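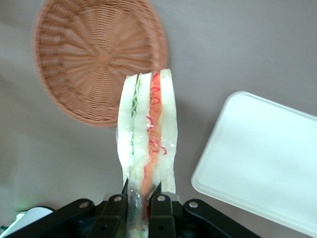 Baline wrist camera and gripper kit, reviewed by Samina Durrani
Aug 26, 2022

I've had the Baline kit on our arm for most of August now, and I've grown so fond of it that I should probably start with the complaints. The printed guide is thin, the cable clips are stiff, and the first evening went entirely to getting the camera to talk to our laptop (my own fault, I skipped a page).

After that, what a pleasure! We're collecting examples of picking up food and setting it on a tray, and wrapped sandwiches are my favorite test because clear film throws glare everywhere and bunches up differently each time. The close view keeps both fingers in sight, so I can tell whether I've pinched the twist of wrap or the bread. On our old side camera I was mostly guessing.

I recorded 70 tries in one sitting and kept 43, a much better share than I'm used to — the rest were mostly me steering too fast. Saving takes 5 seconds between tries, and I do wish it were quicker.

Four stars from me, and I've already asked Baline for a second set of fingers.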